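Flindau app, review after a full season of use
30 July 2025

I installed Flindau in April, when my old news reader stopped to get updates. It is a program which collects articles and posts from the pages you follow and shows them in one list. There are many programs like this. What made me curious is the moderation log: when a site or a network takes down a post, Flindau keeps a line in the list that says the post was removed, with the reason if the network has given one.

Setup was easy. I imported my 228 sources from a file and it took less than a minute. Only 5 of them did not load, and three of those were dead pages anyway. The free plan allows 3 folders, which is too few for me, so I paid for the year after one week.

The log is the part I use most. During the trouble with Skamgate, when the forum at Mostyn removed so many threads in one evening, I could see in the morning which ones were gone and at what hour. Flindau does not show the removed text, only the title and the time. At first I was disappointed by this, but I think it is the correct decision. Some posts are removed for good reasons and I do not want them back on my phone.

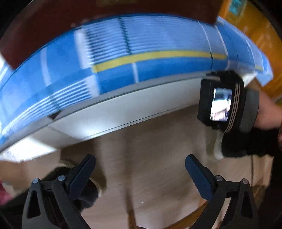
The reasons are less useful than I hoped. Most networks send only a short code, and the app translates it into a phrase such as "community rules". If an editor at a small local site like the Florkberg page removes something, there is usually no code at all and the field stays empty. I would like to have a place there for my own notes.

Search is fast, also in old articles. My archive has now 2,922 saved items and I get results while I am still typing. Filters are more difficult. You can hide a word, but you can't hide it in one folder only, and the menu for this is in the account settings, where I would never look for it.

The phone version crashed on me two times, both times when I opened a long video post. On the computer I had no problems. Battery use is a little high if you leave the instant alerts on - I changed them to once per hour and it became normal.

Support answered my question about the export in two days, in a polite way and with the right answer. The export gives you a plain file with all sources and saved items, but without the log.

I give four stars from five. If they add the log to the export, I will change it to five.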